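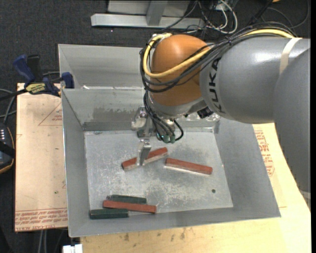

Last year's group would like it known that the arm was the cheap part. They wrote as much across the front of their final report, and the remark has been promoted to the title of this handout.

Planning a Picking Cell: Notes for Session 5

Your case is Hudham, a small plant that wants blocks lifted out of a metal bin and has decided a robot should do it. Potach has quoted for a used arm. Oprea has quoted for a new one and included a brochure with a sunset on it. Neither quote mentions a gripper.

What tends to go missing from the budget

Gripper and fingers. Price a second set of fingers now. The first set will suit the blocks you measured.

Cables and hoses. They have to follow the wrist wherever it goes, and they wear out. Put them under running costs.

Bins. Sloping walls and corners decide which blocks can be reached. Bins are also the only item Hudham's purchasing office will approve without a meeting, so buy spares.

Fixturing. A bar clamp is fine for a trial. It should not appear in the five-year plan — one did, in March.

Integration hours. Olik charges by the day and bills travel separately. Read page 17 of their terms before you build your spreadsheet.

Contingency. Allow 20 percent of the total, arm included. Groups that take it on the arm alone will be asked to explain themselves.

For the exercise, assume trials cost up to 3000 dollars and come out of this year's money. Compare both quotes over five years, with one change of block size along the way. Show your working.

Spreadsheets are due Tue 26 October, before class. Bring a printed copy, as the projector is still awaiting budget approval.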